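The bed is the best folding table I own

I have a perfectly good table. It's a decent height, it's near a window, and for years I dutifully carried the clean laundry over to it and folded everything there, one crowded little stack at a time. Then in January I dumped the whole load on the bed and I have not gone back!

The thing about a bed is the room. You can pull a piece of clothing out to its full length, both arms wide, and it just lies there and waits for you. No sleeve sliding off the side and taking the rest with it. I do the blue things first, always, because I like seeing that color against the cream bedding (yes, I know, this is how I get my fun).

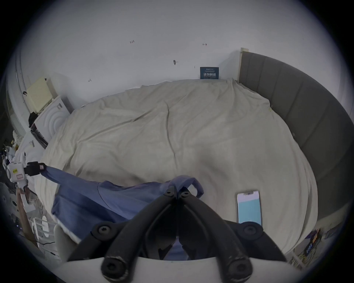

Blue on cream, still at the stretching-out stage.

My friend Alina Voicu taught me the one rule I follow, which is to get it long before you get it small. Find two points far apart, pull until the cloth makes a straight line between them, and only then start thinking about halves and thirds. I used to fold first and smooth later, and I'd end up pressing the wrinkles in with my own hands. Now I pull, lay it down, run my palm along it once and fold. Four folds for nearly everything. Brândușa says three is plenty, but her drawers are deeper than mine.

A word on the bedding, since somebody always asks. No, I don't make the bed perfectly beforehand. I used to tug all the covers tight like I was expecting an inspection, and it made no difference at all to how the clothes came out. A few creases underneath are fine! If there's a big lump I push it flat with my forearm and carry on.

I am also a huge fan of a tall padded headboard for this. When my back gets tired I climb up, lean against it and fold in my lap for a while — socks especially. Gray hides a lot, too. I'd been looking at a plain wooden one before that and I'm so glad I waited. 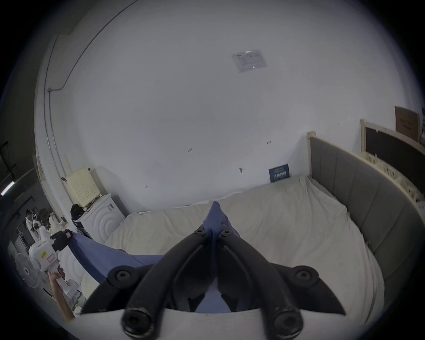
Picking it up by a fold, with the gray headboard to the right.

Long pieces still slow me down. I've tried starting from the bottom and starting from the middle, and lately I've been pinching up a bit of the cloth and giving it a gentle shake so the rest can drop where it wants to. It's oddly satisfying, like pulling a tissue out of a box. Mircea thinks I should just hang all the long stuff and be done with it, and he may have a point, but I'm out of hangers and I like my stacks.

Next I want to try rolling T-shirts. Yareli Rosales swears by it and has promised to come over and show me, so the bed had better be clear by then.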